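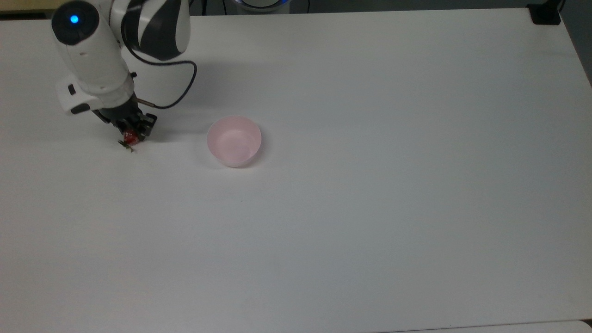 Posted by riner_bench, Mon 10 April
Club projects > Student builds

Our Drornmont club entry for the spring demo. Task is red thing off the table, into the pink bowl. We've been training it since February and Bok-nam Ki (team lead, she'll be on here later) wants to write it up as "generalizes to soft fruit." I said I'd ask here first. Last batch was 21 tries, 20 in the bowl.

Jerik
20 out of 21 with the bowl where? If it's always straight across from the pick like that, you taught it one move to the right.

riner_bench
Bowl moves a bit. A hand's width maybe.

Jerik
So no.

oldsolder
I'd go easier on them. It's a student club. Getting that black two-finger thing to close on something that small is most of a semester for a lot of teams.

Jerik
Fine, then write "picks up a small object." My problem is the word generalizes. Plain white table, nothing else on it but a bowl. Try it on a kitchen counter with a dish towel in the way.

bnki
Bok-nam here. We did try clutter. 2 runs, both bad, it went for the wrong thing. I was going to put that in the limits section.

Jerik
Put it in the first paragraph.

tapeandhope
Is that a real strawberry? Looks like one with the leaves on but I can't tell. Soft fruit is a big claim if it's plastic.

bnki
We've used both. The 21 were all plastic.

tapeandhope
Then you have no soft fruit result. Sorry. Run it on real ones and check for bruises the next day.

oldsolder
Also that cable looping out from the upper arm. Ours at Oh snagged on a cup at full reach and yanked the wrist around. Clip it down before the demo.

riner_bench
It needs slack for the wrist turn. We clipped it once and it pulled tight.

oldsolder
Two clips, leave the slack between them.

Jerik
How many demos did you train on?

bnki
Around 100. Mostly me driving.

Jerik
Get somebody else to drive a batch. I still wouldn't sign the title.

bnki
Title's not final.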